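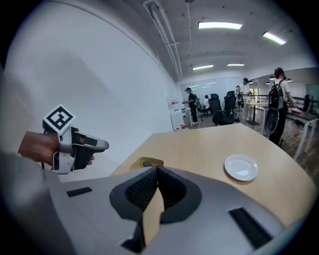 Last modified: 2022-06-22

From: Leif Gunnlaugsson
To: Lisby tenants list
Subject: Re: [lisby] Bike cellar, key list, and the October move-out

Quick one between two trains, sorry for the mess.

Radymyr Maksymiv wrote:
> Hi everyone, I went through the cellar on the Stirau side last night
> and I think we should decide on the racks before the summer. The
> double-deck ones in the Bekum catalog would fit under the pipes if we
> skip the top tier by the door. Price is 3928 with delivery, without
> mounting. I know that is a lot. The other option is to leave the old
> wall hooks, throw out the abandoned bikes and see how far that gets us.
> Also, who has keys? My list is from before the lock was changed and
> half the names on it have moved away.
>
> One more thing. The drain in the corner smells again.
>
> Radymyr

On the racks – I'm for waiting. Not against them, they look solid and the ones at my sister's building have held up fine. But 3928 before mounting means well over four by the time somebody has drilled into that wall, and the wall is bad. You remember what happened with the shelf. Whole plug came out with a fist of plaster on it.

So: tag first, then buy. Paper tag on every bike, name and apartment on it, anything still untagged in October goes to the repair place on Erdős street. They take them for parts and don't charge. I asked. They want the locks off before they come though, so we need bolt cutters. Mine are at work, can bring them.

Two bikes I can vouch for already. The green one with the child seat is the family in 206, they're away and asked me to say so. The tandem is mine, yes, I know, it's going up to the attic as soon as I find someone to take the other end of it. Evenings are best.

Keys. I have one. The spare is in the meter cupboard on the hook behind the door, or it was in the spring. Someone please look. If it's gone we should get new ones cut before the summer and not after, the guy by the station closes for most of July. Suggest 6 spares, signed for, list on the inside of the cupboard door so it doesn't live in anybody's inbox. Radymyr, can you post your old list here anyway? Crossing names off is quicker than starting over.

The drain – pour a bucket of water down it. Trap dries out when it's warm, then you get the smell. If it comes back within the week it's something else and the landlord pays, so write down when you did it. Last time they said we had "no record of the complaint" and we didn't, fair enough.

Moving out: the third floor left apartment is leaving in October, they wrote to me seperately. They need the yard gate open for the truck and the strollers out of the hall for one morning. Date to follow. They're also giving away a washing machine, works, loud on spin, you carry it. Reply to them and not to the list please, last time with the sofa we all got fourteen mails.

Still missing from my side:
– the electricty reading for the hall, will do it when I'm back
– the phone number of the roof people, it's on the invoice and the invoice is in the blue binder, which I think is at Radymyr's?
– an answer about the light timer. It goes off before you get to the second landing. I called, was told they'd call back.

If anyone wants the racks now and badly, say so this week and I'll stop grumbling. Otherwise I'll print tags when I'm home and leave them on the radiator downstairs with a pen.

Train's here

Leif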